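Updated 15/01/2018

# Stedville Hall: the upper level

Stedville Hall reopened in November after the work on the upper level. This page covers the public part of it: the ceiling, the rail, the lighting and the tables, with some notes for people who have asked how it was done or want to do something like it in their own building. The page is kept by Surachet Ruangrit, who looked after the fit-out from the first drawings through to the handover.

The ground floor was not part of this work and has its own page. The offices behind the upper level were painted at the same time, but nothing else changed there.

## The room

The upper level is reached by the stairs or by the lift near the back entrance. It is one large space with a high ceiling, and it is used for most of the day. People read at the tables, eat lunch, repair things, hold small meetings and run classes. Before the work it had carpet tiles, a lowered ceiling and stacking chairs along one wall. The lowered ceiling hid most of the height, and a lot of people who had used the hall for years did not know the beams were there.

The plan was kept simple. Take out the lowered ceiling, paint what was left, fix the rail, put in proper tables and sort out the lights. The budget did not stretch to new windows, and the old ones have been kept and re-puttied.

## Ceiling and beams

The lowered ceiling came out in seven days. Above it was a good deal of dust, some disconnected wiring and two old speaker boxes. The beams were sound. They were cleaned down, filled where brackets had been removed, and painted white to match the ceiling.

We looked at a darker colour for the beams. A sample length was painted charcoal and left up for a week. From the floor it looked heavy, and it made the room feel lower than it is, so it was painted over. One white has been used throughout, flat on the ceiling and low sheen on the beams. The low sheen wipes down better, and the long lines still show in daylight.

Anyone planning the same job should allow for the cost of access. The scaffold was the largest single item in the ceiling budget and was more than the paint and labour together. We kept it up for longer than we first booked so that the electricians could work from it as well. That saved a second hire.

## The handrail

The curved rail is metal and finished in black. It was kept from the old fit-out, stripped back in place, and repainted. Taking it down would have meant cutting it, and the curve would have been hard to line up again afterwards.

Seven of the fixings were loose when we checked them and all seven were replaced. The paint is a two-part coating that needs a full week before it gets heavy use, and the stairs were closed for that time. There was some grumbling about the lift.

The rail shows fingerprints in strong light. A damp cloth takes them off. Please don't use the spray polish from the kitchen cupboard on it, as it leaves the metal slippery.

## Lighting

Pranska supplied the fittings. The lighting is a mix, with general light from above, spotlights on arms that can be turned, and small pendants where a softer light was wanted. The spotlights are the most useful part. They can be aimed at a table for close work or turned towards the wall when there is a display up.

The spotlights were first set too bright. With a white ceiling overhead there is already a lot of reflected light in the room, and at full output people at the tables were squinting. They now run lower during the day and come up a little in the late afternoon. The control panel is beside the lift and is labelled. The top row of switches is for the general lighting and the bottom row is for the spots and pendants.

If a spotlight has been turned for an event, please put it back afterwards. The arms move easily by hand from a stepladder, but they should not be forced past the stop. Ask at the desk for the stepladder and someone to hold it.

The pendants are on longer cords than the drawings showed. On the drawings they sat close to the ceiling and would have done very little. We lowered one on a temporary cord, looked at it from several spots in the room, and used that length for the rest.

## Tables

The tables are wooden and came from the Kodikara workshop. The pattern is one they call the Luven, with a plain top, square legs and no drawers. The tops have a warm brown finish with a slight gloss. We asked for something that could be wiped clean after lunch and would still look like wood, and this was the closest of the samples.

A matt finish was the first choice. On the sample board it looked very good, but a cup left on it overnight made a ring that would not come out. The glossier sample had no mark after the same test. It does reflect the lights a bit, and people doing fine work sometimes put a cloth or a sheet of card down first.

Some practical notes on the tables:

- Each top takes a load of up to 200 kg spread evenly. Standing on them is still not allowed.
- The legs have felt pads. The pads are checked when the floor is done, and spare ones are kept at the desk.
- Tables should be lifted when they are moved, with one person at each end.
- Clamps can be used on the table edge with a scrap of softwood between the clamp and the top.
- Hot pans and glue guns need a board under them. Boards are on the shelf beside the sink.

Small trays are available for anyone working with screws, beads, electronics or other loose parts. Return them clean. If a tray has a crack in it, leave it at the desk and take another one.

## Working at the tables

The room gets a lot of hands-on use, and the tables were placed with that in mind. There is enough space on the long sides for a person to stand and lean over what they are doing without blocking the walkway. Tables near the rail are the most popular in the morning. They get plenty of daylight and a long view across the room.

Bags are the main nuisance. A bag on the floor beside a table is easy to trip over, and a bag on the table takes up the space someone else could use. Hooks have been fitted under the table tops on the long sides. They hold an ordinary day bag with no trouble. Larger bags can be left at the desk.

Tables can be booked for up to three hours at a time, and a group can book more than one. Groups of more than 20 need to book the whole level, and that has to be done through the office. Walk-in use is free whenever a table has no card on it.

## Sound

A hard ceiling, a hard floor and a lot of height make a room echo. It was the one complaint we expected, and we got it in the first week. Felt panels have since been fixed to the back wall, behind the shelving, and the legs of the chairs have been padded. It is better than it was. A group talking at a normal level no longer carries across to the far tables. Dropped tools still do.

We decided against hanging anything from the beams for the sound. It would have hidden the part of the room that we had just spent the money to uncover.

## Still to do

- A second coat on the skirting beside the lift.
- One pendant hums when it is dimmed. Pranska is sending a replacement driver.
- The notice board has to go back up. The wall plugs for it have been found.
- Labels for the tray shelf.
- A longer cord for the blind at the back window.

## Gallery

Pictures are added to this part of the page as they are sorted. They may be used in newsletters and on notice boards with a credit to Stedville Hall.

**Upper level, table and rail.** Hands-on work beside one of the wooden tables, with the curved black handrail, the white ceiling and the long beams behind.
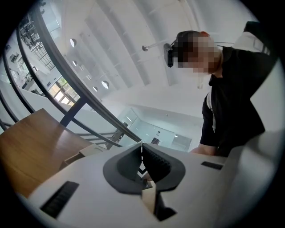 How often do the table tops need to be refinished?

Once every few years should be enough with ordinary use. Wipe the tops with a damp cloth after each session, dry them, and report any scratch that goes through the finish so it can be touched up before the wood stains.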